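Stage > Touring notes > Threads

Print this page | E-mail this page

Brimton dates for Zillura, the touring musical. Notes from the technical side, in 3 posts.

1/ The house seats 981. With the sound desk in the rear stalls and the side blocks closed for sightlines, 777 are on sale. Wednesday matinee is reduced to 503 - stalls only.
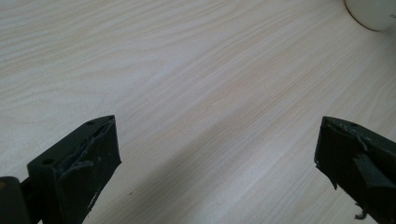
Pale wood grain, light from above the shadow.

2/ The overture has been cut by two pages. Band is under the stage, on click, with a relay to the wings. Radio mics are swapped at the interval. 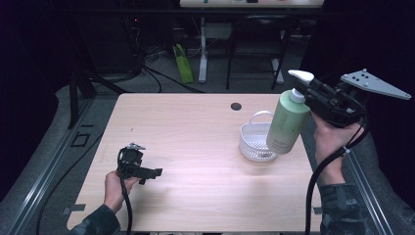

3/ Act two opens with the salon number, and the props list is long. Cable runs stay clear of the dancers' track. A pale green pump bottle like this one reads well under a warm wash - dark items vanish against the Bititz drapes. Get-out starts at 10.30pm.

Related
Matar: revised running times
Bititz drapes, hire and hanging
Brimton stage door access in August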